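# Robots That Handle Clothes: Report on the Irkero Open Day

Group 9, Introduction to Automation, Costthorpe Technical College

## 1. Why we chose this visit

Our assignment was to see an automated process in person and report on it. Most groups in the class went to the Ackermann bottling plant, where the machines do the same movement on the same kind of object all shift long. We wanted something where the object changes shape. Irkero has a workshop in Sakport where they work on robots that handle laundry and clothing, and the workshop was open to students in January.

Before the visit we wrote down what we wanted to find out:

- How does a robot pick up a piece of cloth when it can lie in any position?
- Why are two arms used?
- What happens when the robot makes a mistake?
- Could a system like this be used in a regular laundry soon?

We got good answers to the first three. The last one is still open and we come back to it in section 6.

## 2. Background

A bottle or a metal part has a fixed shape. If you know where one corner is and which way the part is turned, you know where the rest of it is. Cloth does not work that way. A shirt dropped on a table twice will land two different ways, and part of it will be hidden under another part. When you pull on one spot the rest may follow, or it may stay where it is and stretch.

Our textbook has a short chapter on this under "deformable objects." It also lists rope, cables, dough and bags. The chapter says that the main problems are seeing the shape and predicting what it will do next. From what we saw in Sakport we would add a third problem, which is getting hold of one layer of cloth without also getting hold of the layer under it. We watched this go wrong several times.

Clothes are also very different from each other. Thick cotton keeps a crease. Thin sports fabric slides. Dark cloth is harder for a camera than light cloth, since folds in black fabric show very little shadow. A method that works on towels may do badly on pants.

## 3. The open day

We took the 8:15 train to Sakport and arrived before the doors opened. The program had a short talk, a tour of the workshop, and demonstrations in the afternoon. Visitors could also ask to try the controls.

The talk explained how the training works. A person first does the task by steering the robot arms, and the movements are recorded along with camera video. This is repeated many times with clothes in different starting positions. The recordings are then used to train a program that moves the arms by itself. For the task we were shown, they had more than 3,000 recordings. The speaker said that the first 200 had mostly been thrown out. The operators were still learning, and their movements were too slow and had long pauses in them. A program trained on recordings like that learns the pauses too.

Somebody in the audience asked why they do not write rules for the robot, such as "find the corner, then grip it." The answer was that they had tried it. The rules worked for towels laid flat and stopped working as soon as the cloth was twisted.

## 4. The workcell

The workshop has several workcells of the same general type. We spent most of our time at one of them and describe it here.

**Frame and walls.** The cell is built from aluminum extrusion with dark gray corrugated metal walls on three sides. The fourth side is open, and the arms are mounted there. We asked about the walls and were told they keep the background the same for the cameras, so people walking by do not end up in the video.

**Arms.** There are two arms, bolted to a long rail along the front. Each one ends in a black gripper. The cables on the left arm run outside the links in a corrugated tube. At first we thought this looked unfinished, but it means a cable can be replaced without taking the arm apart.

**Work surface.** The arms work over a mat. The mat had a pattern of leaves and small flowers, and we had expected a plain one. The staff change mats between sessions so that the program does not depend on one background. They have plain, striped and patterned ones.

**Storage.** Baskets hang on the walls of the cell, and clothes that are waiting can be kept inside the cell as well. This makes the work area smaller than it looks from outside. The arms have to move around whatever is stored there, and the operator has to keep that in mind too.

## 5. What we observed

### 5.1 Gripping

The gripper has two fingers. It comes down on the cloth, closes, and pulls up a fold. If it comes down too high it closes on air. If it comes down too low it presses on the mat and picks up too many layers. The operator told us that most of the early training time went into this single step.

We also noticed that one arm often held the cloth still while the other arm moved. People do this as well when they straighten clothes on a bed, but we had not thought about it before. With only one arm, pulling on a pant leg would just drag the whole garment along.

### 5.2 Speed

The robot is slow. One of us could straighten and fold a pair of pants in the time the robot needed to get both grippers in place. The staff did not try to hide this. They said speed comes last, after the program can finish the task from most starting positions.

### 5.3 Mistakes

During the afternoon the robot dropped a sleeve, gripped two layers at once, and once reached for a spot where the cloth had been a moment earlier. In the first two cases it tried again without help. In the third the operator pressed stop and laid the shirt out again by hand. That was useful for us to see, as the video on the Irkero website only shows the runs that worked.

### 5.4 Trying the controls

Two of our group got to steer the arms for a few minutes. The task was to pull a towel flat. It was harder than it looked. You cannot feel the cloth through the controls, so you have to judge by eye whether the gripper has closed on it. Our first attempt ended with the towel in a pile against the back wall — the operator said this was normal.

## 6. Discussion

We had planned to compare the cost of a workcell with the cost of doing the work by hand. We asked for a price and were told there is none, as the cells are not for sale. We then decided to leave the cost section out. Guessing would not have helped anyone.

What we can compare is the type of work. At the Ackermann plant, according to the other groups, a machine is set up once and then runs. In the Sakport workshop the people are still doing a large share of the job. They steer the arms, reset the clothes, check the recordings and throw out the bad ones. We think this is the biggest difference, and it was the part we knew least about before the visit.

On our last question, we do not think a regular laundry could use this system soon. A laundry that only handles one item, such as hotel towels, might be able to use it earlier than one that takes in everything. Our group did not fully agree on this. One member thinks mixed laundry will be possible within a few years if enough recordings are made. The rest of us are more careful, mainly because of the double-layer problem from 5.1.

There are some limits to this report. We saw one cell closely, for one afternoon, on a day when the clothes had been picked for visitors. We did not time the runs and kept no list of how many worked. If we did it again we would bring a stopwatch and agree in advance on what to write down. We would also ask to see a morning session on a day with no visitors.

## 7. The cell at work

Both arms are on the black garment, the left one near the bottom corner and the right one higher up. The basket and the folded green cloth take up the back corners. 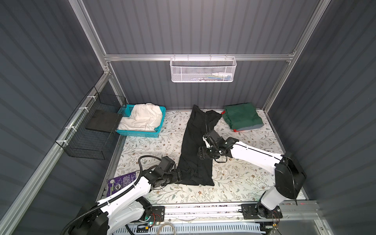
## 8. Sources

- Our own notes from the open day in Sakport
- The printed handout from the Irkero talk
- Course textbook, chapter on deformable objects
- Conversations with classmates who visited the Ackermann plant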